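Notes for the album-in-full talk, 22 August 2019. Keep the water on the left, you knock it over on the right.

## Opening

Thank Felicidad Sison for the introduction, whatever she says in it. Start with the reunion poster: band name huge, album name bigger, and down at the bottom, in type for ants, "performed in its entirety". Pause. Ask who has been to one of these. Ask who went to the bar during side two.
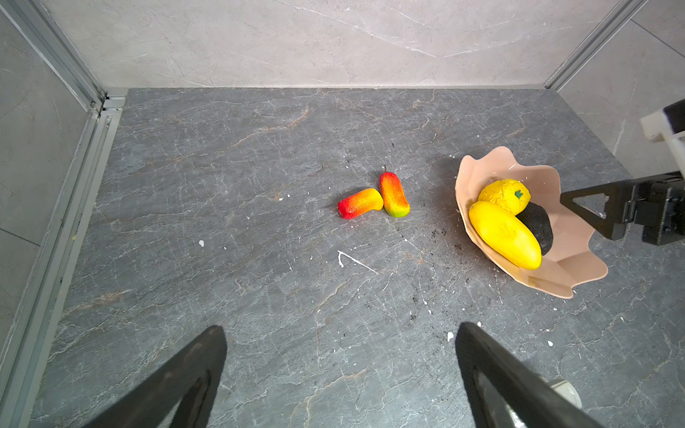 *Two mangoes, or something near it, on a dark tabletop.*

## What the band signs up for

- Joltel made their second record in 30 days and have spent the years since avoiding half of it.
- Track seven was written in the studio and never played live. Benjie Dela Peña had to learn his own bass part from a fan's video. The fan had it wrong. So does Benjie, now.
- Running order. Records put the hit at track two. Gigs put it last. Play the album straight and your encore is over before the coats are off.

Play the clip of the Meltent show here (4 minutes, don't talk over it).

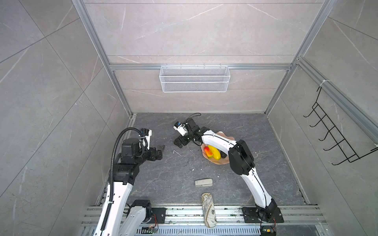
By then the room should be awake, so go to money. The tour Amado Cabrera booked last March played rooms of 400 and filled them. The year before, same band, same rooms, "new material" on the poster, and he could have driven the audience home himself. Total tickets on the album run: 2,240. Let them write it down.

Don't do the Lullex story if Reynaldo Dalisay is in. If he isn't, do it slowly.

- Singers: the high notes were recorded by a man of twenty-three. Tuning down a tone is allowed. Letting the crowd sing it is also allowed, once.
- Replacement drummers: usually better than the original, always blamed.

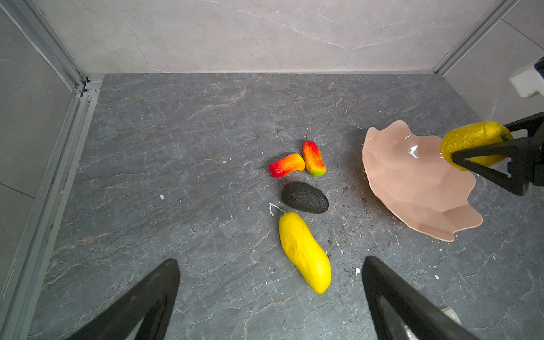 ## The awkward bit

Cherry Mae Tolentino reviewed the Joltel gig and called it "a very loud anniversary dinner". Read that out, wait for the laugh, then admit I went twice and bought the shirt.

Support bands deserve a mention. They get half an hour and a crowd that only wants songs it already owns.

## Likely from the floor

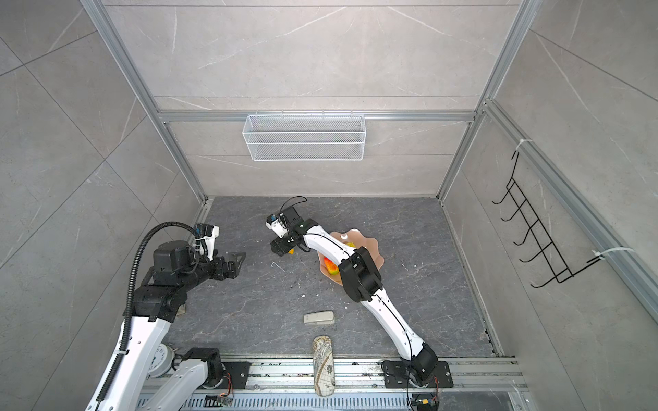
**Should a band play the weak songs too?**

If the poster says the whole album, play the whole album. Put the weak ones close together and keep the chat short.

Finish by the clock at the back. It runs fast. Shirts are on the table by the door, large only.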